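Ingrid Halvorsen
11 Oct 2023

ok thread. blessing of the animals was this weekend at Covell and I have things to say before I forget them all

first. we had 19 animals signed up and then people just came. dogs mostly. a goat. two hens in a laundry hamper with a towel over the top. one very old rabbit who slept through his own blessing

I have been doing this since 2011 and every year I think I know how it goes and every year I am wrong by the second hymn

the first year it was me, Sunita and a bowl of water on the church steps, and it rained. four dogs. we did it anyway. Sunita still has the bowl, it was on the table again this time, chip in the rim and all

so. the order of things, for the people in Grundavton who asked me how we run it and I never wrote back, sorry sorry

short welcome. one hymn. a reading, we used Psalm 104 again, the part with the wild donkeys and the birds in the branches. then straight to the blessings. do NOT put a sermon in. I put a sermon in once. a beagle answered me the whole way through

each animal gets its name said out loud. that's the part people come for I think. you ask the name, you say the name, hand on the head if the animal is ok with it, and a sentence or two. "bless Biscuit and the home that loves her." thats it

ask before you touch. always. the owner AND the animal. cats stay in the carrier, I bless the carrier, God can see in

if you use water go easy. a few drops. cats hate it, some dogs think it's a game, the goat drank it

ok now the thing I really wanted to write about

we did the remembering part last again. for the ones who died this year. people bring a collar or a picture or just themselves and come up and say the name

I was worried about it being too sad after all the tail wagging. Sunita said leave it, they need it. she was right, she is usually right

a man came up with a leash. just the leash. couldn't say the name. so we stood there. I didn't fill it up with talking, which for me is a miracle all its own. then his daughter said it for him from the second row. Maple

I've had a lot of church in my life and I don't know that I have prayed harder than I did in that minute

people ask me every year do animals go to heaven. I don't have a map of it. I know not one sparrow falls without the Father knowing, Matthew 10. and I know that all of creation is groaning and waiting, Romans 8, all of it, it says. I lean on that pretty hard

what I don't do any more is tell a kid "well we can't be sure." a kid asked me that about a hamster years ago and I gave her a careful grown up answer and I watched her face close up. never again. I say God made your hamster and God doesn't lose things

someone will write me about that. fine. my messages are open

practical stuff again – sorry this is all out of order, I'm typing between appointments

we printed 600 prayer cards which was way too many, there are boxes of them in my hallway. if your church wants some, tell me and I will mail them. St. Francis on one side, space for your pet's name on the other. no charge, just pray for us

the collection came to 700 dollars and all of it goes to the Skerkinwood shelter. they have a senior dog room and the heating bill in there is no joke. thank you thank you. I did not expect that

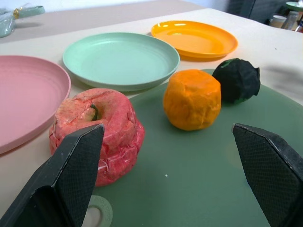 also the shelter brought three dogs who have no people yet and we blessed them too, by name, same as everybody. one of them went up the aisle like he owned the place. brindle, big ears. his name is Deacon which I swear I had nothing to do with

he was not adopted on the day, people keep asking. he's still there. go see him

prayer requests that came in on the slips, I said I would share the ones with permission:

– for Pepper, cat, kidneys, and for her owner who is giving her fluids at home every night and is scared of the needle

– for Otis, 14, back legs going. they are trying to decide. please pray for a clear head and a kind vet

– for Junie the parakeet who got out a window. her family still puts the cage on the porch with the door open

– for a horse at the Chareonsuk place with colic. no name on the slip. God knows the name

– for somebody who wrote only "my dog is all I have got." whoever you are, please come find me. or find Sunita, she's easier to talk to. coffee is on after the early service, you don't have to come to the service to get the coffee

I read these every morning for a month, that's the deal. with my tea, out loud, my own dog under the table hoping it's about toast

if you want a name added put it in the replies. does not have to be sick. does not have to be a dog. last year I prayed for a tortoise named Gary for four straight weeks and he's doing great

little prayer if you need one tonight and don't have the words. it's just what I say, change it all you want:

Lord, you made this small one and you know every hair. Be near to (name). Ease what hurts. Give me patience and good sense and let me be gentle with what I've been given. And if its time, stay with us both. Amen

oh and next one. a few of you asked for something in December for the people having their first Christmas without their animal. we are thinking one evening, candles, very short, no live animals bc candles. Sunita Oyelaran is setting it up, she'll post the date when the hall says yes

if you can play anything quiet, guitar, flute, whatever, please tell her. last time the music was my phone in a coffee mug and it rang during the silence. it was my sister

also whoever left a green leash with a bone charm on it, it's in the office, top drawer. and there's one very small sweater. cat or tiny dog, can't tell

ok my next appointment is here. keep the names coming, I'll write them all in the book tonihgt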